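Bag-handling arms back at work after gripper fault at Ukholm fruit store

October – by Teodora Golob

The two-armed bagging robot at the Ukholm fruit store is running again, and after a fortnight of head-scratching the team there finally knows why it kept refusing to let go.

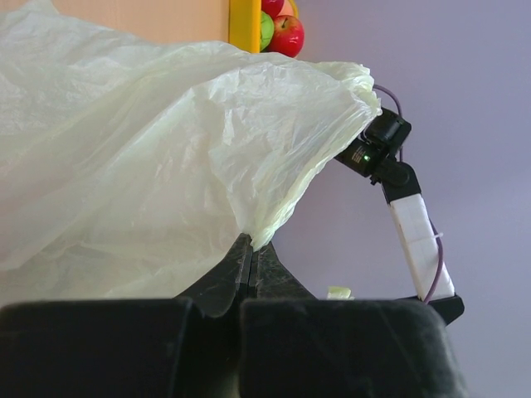 The trouble began on an early shift, a little after six in the morning, when one arm closed on a bag and the other was meant to take it over. The second arm took hold as planned. The first one never opened. Both then pulled in opposite directions until the bag split and the safety stop cut in, and everything on the bench went still with a very loud clunk.

No one was hurt, and the fruit came off with a few bruises at worst. But it happened again before lunch, and then twice the next day, and by the end of that week Herman Oei had taken the whole cell out of service.

"It did exactly what it should have done once it knew something was wrong," says Oei, who looks after the machines at Ukholm. "What bothered us was how long it took to know. You don't want two arms arguing for a second and a half, even over a bag."

Thin plastic bags are a lovely problem, if you like that sort of thing. A box stays the same shape wherever you pick it up. A bag folds, slips, clings to whatever is next to it and weighs next to nothing, so the motors get very little to go on. Handing one from arm to arm is among the hardest jobs the Ukholm cell does, and it had managed 3,172 handovers before the first failure. I have watched it for whole mornings and I'm still not bored!

So what went wrong? The first guess was static. The store had been dry, the film was sticking to everything, and it seemed fair to think the bag was clinging to the finger pads. Ridwan Yeoh spent two days wiping the pads down and trying different bags, and the fault carried on just the same.

The real answer came from Sekar Sutanto, who went back through the logs from the Raju control software line by line. Each time the arms locked, the first gripper had reported itself as already open. A small position sensor in the finger drive had worked slightly loose, and at certain angles of the wrist it gave a reading that was out by just enough to fool the software. The arm thought it had let go, so it moved off – and took the bag with it.

Sutanto repeated the fault on purpose 23 times with the bench cleared and the speed turned right down, which settled the argument. The sensor was refitted with a locking screw, and the same change has been made on the other arm, although that one had never played up.

The more interesting change is in the software. Until now the system trusted a single reading before it moved away. It now also checks the pull on both wrists, and if either arm feels more drag than an ordinary bag should give, both stop and the grip is relaxed slowly. The limit took some finding. Set too low, the arms stopped for every crease and fold. Set too high, it was no help at all. Yeoh and Sutanto ran 400 test handovers with full and half-full bags before they were happy with it, and the last 945 handovers since the restart have gone through without a lock-up.

There is a new rule for people as well. Staff used to be allowed to reach in and free a snagged bag once the arms had stopped. They must now switch the cell off at the main isolator first, then wait for the lights on the arms to go out. Oei is firm on this one. An arm holding tension can jump when the bag gives way, and he would like every hand in the building to stay the shape it is.

Cinura, the small firm that built the cell, has passed the details on to its other customers and asked them to check the same sensor. One of those is the packing hall at Veltholm, where Roland Rudd found a screw on the move in one of his four grippers. It hadn't caused any bother yet. He tightened it, fitted the locking type and had the line going again by mid-afternoon.

The Ukholm cell is back on short shifts for now, with a person nearby whenever it is handling bags. If it stays well behaved it will go back to full days next month, and Yeoh wants to try it on net bags after that, which he says will be much worse. I can't wait to see it.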